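I wanted a bread basket for a long time, and in September I finally bought one. My neighbor Judite Seixas has the same kind on her table, and I was a little jealous of it. Mine is from a small shop called Louro. It is dark brown, woven, with a thick rim like a rope, and I like very much to run my finger along it.

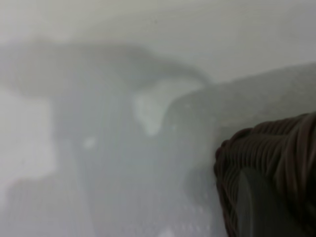 ## Where the bread lives now

Before, I kept the bread in its paper bag on top of the fridge. It became hard, and I also forgot it was there. Now the basket stays on the table, and one roll waits in it for my breakfast.

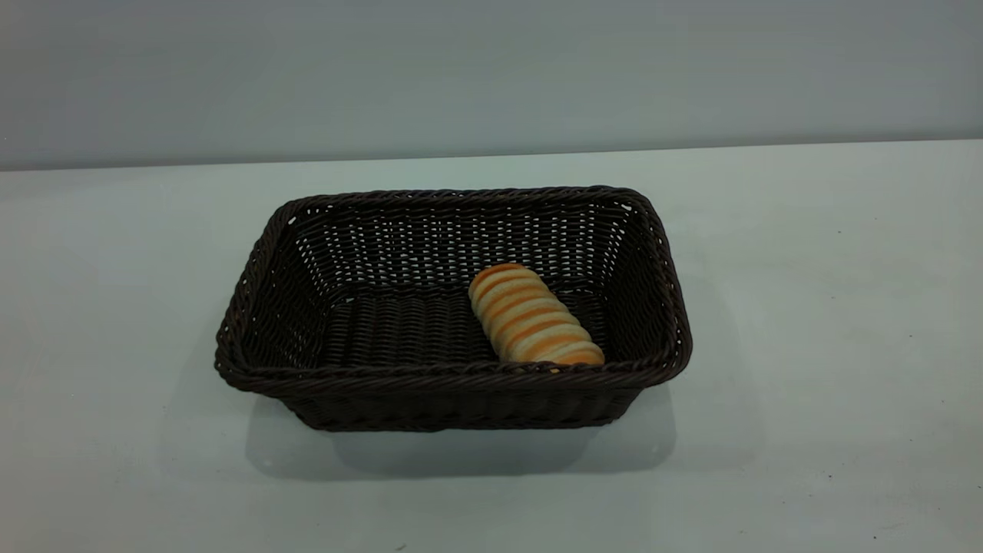 *One roll, right side of the basket.*

The material is synthetic, so I am not afraid of crumbs. I turn the basket over the sink, knock on the bottom two times, and wipe it with a damp cloth. Judite puts a napkin inside hers. I tried it too, but I prefer to see the weave. 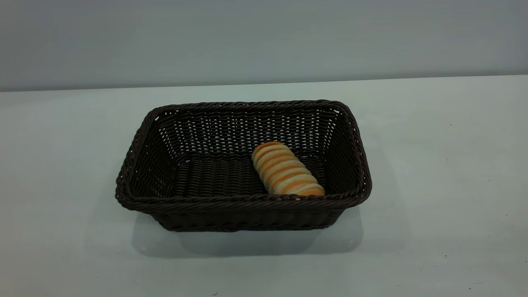 My friend Margarida Azevedo asked me if it is not too big for a person who lives alone. Maybe it is! But on the weekend my sister comes with her children, and then I buy rolls for everybody from Brindgate, the bakery near the bus stop.

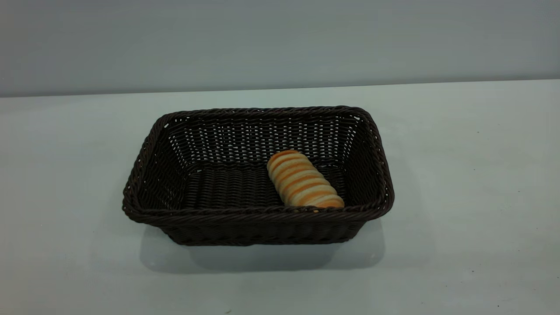

I should say that the bread still gets dry if I leave it there overnight, because the basket is open. In the evening I put what is left in a cotton bag and close it well. For the morning I warm it a few minutes in the oven with some drops of water on the crust. Next I would like to find a smaller basket for the fruit, in the same color if Louro still has it.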